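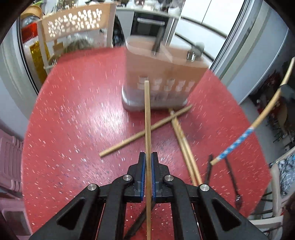
Utensils and Small Wares: Gallery

The Lernum Household Collection was opened to the public in 2008 and now holds more than 200 items of everyday kitchen equipment. The page records work on the chopsticks and serving tools, which were sorted during April under the direction of Nuala Mac Mathúna, Keeper of Domestic Objects. Visitors may consult the full list in the Haduvau Reading Room by prior arrangement.

Chopsticks, wooden
Long and thin, without a case. Chopsticks in this group are catalogued singly unless a pair can be established from length and grain. The red speckled floor of the sorting room gives a clear ground against which pale wood is easily found.

Curved stick, bamboo
A long piece with a pale tip, wrapped along part of its length in blue and white patterned tape. The tape is to be kept in place and entered in the record as part of the object.

Tongs, dark metal
Two thin black arms meeting at a small hinge. Tongs are stored closed, in the shallow drawers of the Lindqvist cabinet.

Bin, beige-brown
Rectangular, on a silver-grey base, with a band of perforations across the lower front. Containers are listed separately from the utensils sorted beside them.

The catalogue entries were prepared by Demetrius Haverford and checked by Nuria Woldegiorgis. Requests to reproduce material from this gallery should be addressed in writing to the Collections Office, Kaltow House. A reply will normally be sent within 30 days.

Page last revised 9 July 2023.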